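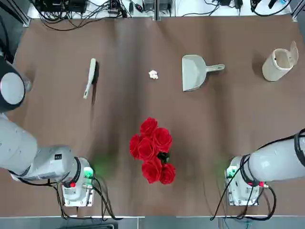 Anybody got two arms sharing one table without them fighting over the middle? Building a tidy-up routine in the shared shop at Kiltthorpe, both arms on the same bench, both run off one Kurkell controller. Sweeping is the part that kills me. Brush is on one side, dustpan on the other, so one arm has to fetch each and then they both want to be at the paper ball at the same time. Controller throws a zone fault and everything stops. Happens maybe 9 times out of 30 runs. Tried slowing it down, just faults slower. Firmware is 138, havent updated since October.

Second problem is picking flat stuff. Same grippers, thin plastic things, the fingers come down and either pinch air or push it away. The wrist cam sees it fine -- angle comes out right every time. Its the height I cant get.
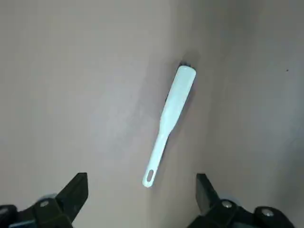 Wrist cam view, spatula between the open fingers.

I've got the table height as one number for the whole bench, which I suspect is dumb. Any pointers welcome, need this mostly working before I lose my slot on the bench.

2 answers

Answered by Katiyar
Zone fault first. Dont let both arms own the middle. Make a lock, one arm takes it, other one waits at a park point well back, then they swap. For sweeping you do need both in there, so put the pan down FIRST, let that arm hold still, and shrink its zone to just the pan. Then the brush arm gets the rest. Slower but it ran all night on mine.

Height: yeah one number is not enough. Touch off at the four corners and the center, fit a plane, use that. If the top is covered with anything that wrinkles, touch off again after you smooth it. Also close the fingers a bit before you go down, wide open they swing in an arc and the tips rise as they close (depends on your gripper, check). Couple of mm matters on thin stuff.

Parking spot matters too. Back edge, over to the sides, clear of anything tall. 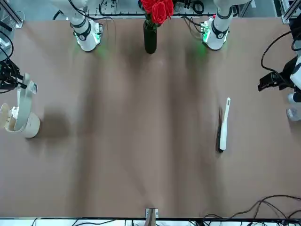 Jakuston: agree on the lock but I'd skip the plane fit, too much work. Just go down slow till the motor current jumps, back off 2 mm, close. Works on my bench. Not sure the Kurkell lets you read current on 138 tho, might have to update. Back up your zones before you do, mine got wiped.

Comment from the asker
Lock is in, will try the corners tonight. Current readout is greyed out on mine so -- update it is I guess.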